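Dicas para a casa e a oficina

Máquinas que varrem, lavam e carregam: o que já dá para delegar e o que continua na vassoura

Atualizado em 25/7/23

Todos os anos, lá por março, quando chega a hora de lavar a calçada e tirar o limo do quintal, recebo a mesma pergunta de leitores: já existe uma máquina que faça isso sozinha? A resposta curta é que existe máquina à venda. Se ela faz, depende muito do que você chama de fazer.

Passei uma boa temporada lendo manuais, comparando fichas e emprestando equipamento de conhecidos com mais dinheiro do que paciência. Continuo com a vassoura atrás da porta.
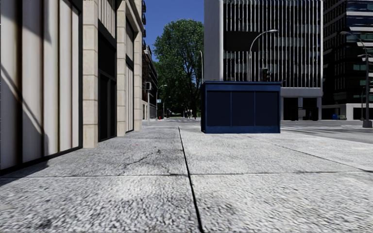

Varrer e lavar calçada é o serviço que os fabricantes mais gostam de prometer. O catálogo da Plumance traz uma varredora autônoma de 3691 reais, com bateria para 800 metros quadrados, e a demonstração é sempre num piso liso de showroom. Calçada de verdade tem junta escura entre as placas, tem rachadura fina que se ramifica, tem mancha antiga que não é sujeira solta e que nenhuma escovinha giratória vai levar. Uma pessoa olha para a mancha e decide se vale a pena esfregar. A máquina passa por cima e dá o serviço por concluído.

Se a sua calçada é de concreto áspero, faça assim:

Varra a seco primeiro, no sentido das juntas, com vassoura de piaçava dura.
Limpe as juntas com uma espátula estreita ou uma chave de fenda velha. Cinco minutos por placa, sem pressa.
Molhe, aplique sabão neutro e esfregue as manchas antes de cuidar do resto.
Enxágue de cima para baixo, sempre em direção ao ralo ou à sarjeta.
Rachadura fina: escove, deixe secar bem e só então aplique o selante. Na trinca que abre mais a cada chuva o selante não resolve, chame um pedreiro.

Uma lavadora de pressão simples ajuda bastante aqui. Não pensa, mas também não custa o preço de uma geladeira. Mantenha o bico afastado do piso, que jato concentrado arranca o acabamento do cimento e depois não há conserto bonito.

O problema das áreas grandes

Quem mora em condomínio me escreve com outro argumento: em casa pequena não compensa, mas no pátio comum compensaria. É razoável. Espaço amplo, poucos obstáculos, o mesmo percurso todo dia. No papel é o melhor caso possível para a automação, e é por aí que a Drastbridge tenta vender o carrinho dela, com aluguel de 900 reais por mês. 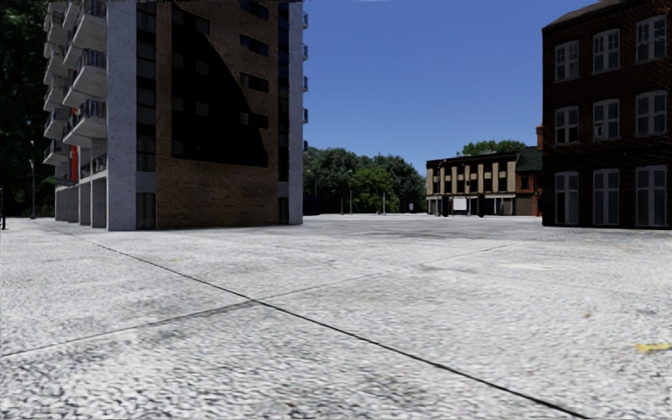 Tempo de leitura: 4 min

Mesmo num pátio aberto e plano, a conta é menos simples do que o vendedor faz parecer. O meio é fácil. Difícil é o pé da parede, a soleira da porta, o canto debaixo das sacadas, entre um pilar e outro, e é justamente ali que o vento larga a sujeira. Num teste que acompanhei, a máquina cobriu bem o miolo e deixou uma faixa inteira junto ao prédio. Alguém teve de ir lá com a pá. Alguém também teve de carregar a bateria, desentupir a escova e tirar o carrinho do lugar onde ele travou, diante de um desnível que um carrinho de feira vence sem drama.

Antes de assinar qualquer contrato, peça uma demonstração no seu piso, num dia comum, sem ninguém arrumar nada antes. Leve papel e anote:

quanto tempo uma pessoa ficou por perto cuidando da máquina;
o que sobrou nos cantos;
quem paga a escova nova e quanto ela custa;
o que acontece se chover no meio do serviço.

Essa última pergunta costuma produzir um silêncio comprido. O pessoal da Flandov, verdade seja dita, respondeu direto: se chover, recolha.

Dentro de casa e na bancada

No piso interno a história é um pouco melhor. O aspirador redondo funciona, desde que você recolha os fios, levante as cadeiras e aceite passar um pano nos rodapés. Aqui em casa ele me poupa uma varrida por dia e me cobra uma limpeza de escova por semana. Acho justo -- mas é um aspirador, não um empregado.

Dobrar roupa, guardar louça, limpar fogão engordurado: vi vídeos muito bem editados e nenhum preço que eu pudesse pagar. Para a louça, a dica continua sendo lavar primeiro os copos, com água limpa, e deixar a panela pior de molho desde a hora em que ela sai do fogo.

Na oficina, o que presta é a automação modesta. Um temporizador no compressor, um coletor de pó que liga junto com a serra, um alimentador de parafusos se você monta muita peça igual. O alimentador Shetty que experimentei aceitou 19 parafusos seguidos antes de engasgar com um de cabeça torta. Com a mão eu teria percebido o parafuso ruim ainda na caixa. Se for usar um desses, peneire e separe o material antes, e não deixe a máquina trabalhando sozinha enquanto almoça.

Folhas secas, o teste que eu faria

Se um vendedor insistir muito, espalhe folhas. Nem precisa de um monte: algumas inteiras no meio do piso e umas lascas bem no canto, junto ao muro. As inteiras quase toda varredora pega, quando estão secas. A lasca encostada na junta ou na base da parede é outra conversa, e folha molhada gruda no cimento como selo em envelope.

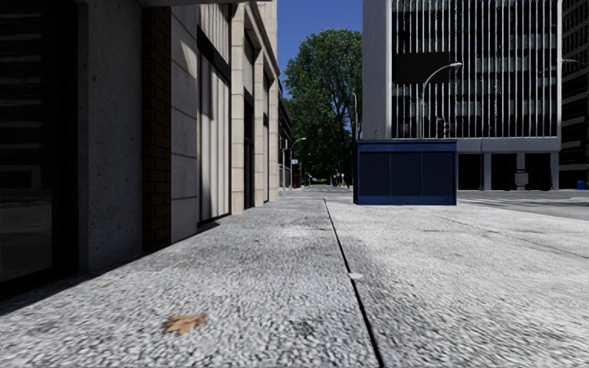

Folha seca no piso claro e, mais adiante, um pedacinho encostado na junta escura.

Para folhas, o que uso o ano todo é um ancinho de plástico de dentes largos, depois a piaçava, depois uma pá de bico reto para raspar o canto. Junte em montes pequenos e ensaque logo, antes que o vento mude. As secas vão para a composteira, picadas com a tesoura de poda ou pisadas dentro de um balde. Folha com mancha de óleo ou de tinta vai para o lixo comum.

O soprador elétrico serve para empurrar folhas numa área grande, com óculos de proteção e longe da janela do vizinho. Em calçada estreita ele só muda a sujeira de dono.

Quanto à varredora de 3691 reais, volto a testar quando sair modelo novo. Por enquanto, gaste uma fração disso em duas vassouras boas e pendure as duas pelo cabo, com as cerdas sem encostar no chão.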